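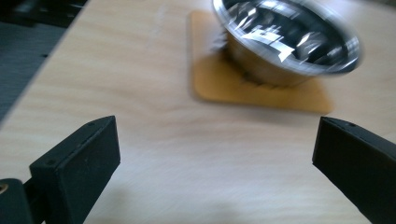

手持夹爪、不锈钢碗与杯垫,桌面任务。

Prestaneck 招募示教操作员(兼职,八月开工)

先把话说在前面:我们不招“教机器人像人一样思考”的人,也不相信几百段录像就能让一台机器学会收拾桌子。这个行业里,宣传片拍得比实验记录认真的团队太多了。我们要的是肯坐下来,把同一个动作老老实实做很多遍,并且愿意告诉我们哪一遍做坏了的人。

项目代号 Nometetti,分两部分。第一部分是手持示教:双手各握一只夹爪,在桌面上搬、推、夹、放餐具之类的日常物件,动作由夹爪一侧的相机和位姿标记记录。第二部分是遥操作:坐在控制台前,用主手带动 Timell 从臂完成同样的任务。两种方式哪一种更值得花钱,我们内部吵了很久,至今没有结论,这也是招人的原因之一。 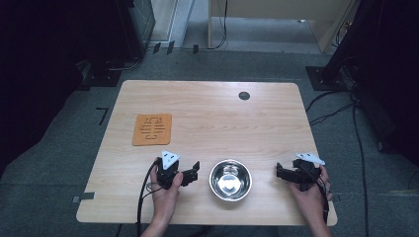
双手示教工位:左右夹爪相对,碗居中。

工作内容
按任务单完成示教,每段开始前将物件摆回任务单规定的位置。
每段结束后自评:可用、存疑、作废。存疑的必须写一句理由。
配合标注组回看录像,指出自己在哪里犹豫、在哪里补了一下。
遥操作部分需先通过延迟适应练习,没有通过的人可以只做手持部分,报酬相同。

关于数据量,我们的目标是4000段有效示教。上一轮共收了1122段,复核之后留下563段。废掉的那些,多数并没有抓空或打翻东西,问题出在操作员为了赶数量,动作越做越快,夹爪还没停稳就合上了。模型把这种毛病学得特别好。因此本轮不设计件奖金,也不搞排名。

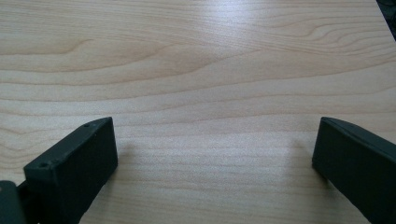

报酬按小时结算,作废的段落照算工时,前提是您如实标了作废。每次上工最长5小时,中间至少休息两次。夹爪拿久了手腕会酸,请不要硬撑,酸了以后录的东西我们多半也用不上。

我们希望您
双手灵活,左利手右利手均可,左利手尤其欢迎,上一轮几乎全是右利手的数据。
能读懂中文任务单,并用完整的句子写备注。
手腕、肩颈近期没有伤病。
对“机器人马上就要进厨房”之类的说法保持一点怀疑。不是硬性条件,但相处起来会容易些。

不需要编程基础,也不需要机器人专业背景。有遥操作经验的请在来信中说明用的是什么设备、做过多久。只在展会上试过几分钟的,按没有经验填写即可。

隐私与署名
录制会拍到您的手和前臂,不录声音。数据用于内部训练和评测,可能与合作方 Fujimoto 共享,共享前去除姓名。您可以在离岗后一个月内要求删除自己的全部段落。过了这个期限,数据已经进入训练,我们没有办法保证模型把它“忘掉”,也不打算作这种保证。

上一轮的操作员怎么说
我们请参加过的人随便写几句,好坏都登。
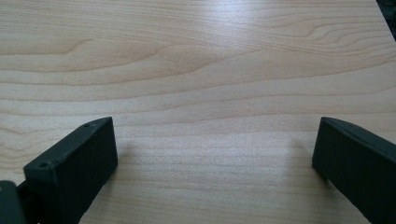

Marius Cârstea:来之前我以为最难的是遥操作,做完觉得手持那部分更磨人。遥操作时机械臂慢,人自然就慢下来;夹爪拿在自己手里,总想按平时的习惯一把抓过去,录完回看才发现根本没法用。第一周我作废的比留下的多。钱是按时给的,这一点没话说。至于机器最后学会了多少,我问过两次,得到的回答都是“还在评测”。

他问的这个问题,我们现在的回答仍然是还在评测。本轮结束后会把成功率和失败录像一起发给所有操作员,数字难看也发。

报名方式
请来信说明可上工的时段、惯用手,以及您是否愿意两部分都做。不用附简历,也不用写对人工智能的看法。收到来信后我们会安排一次试做,时间一小时,照付报酬。试做之后合不合适,双方都可以直说。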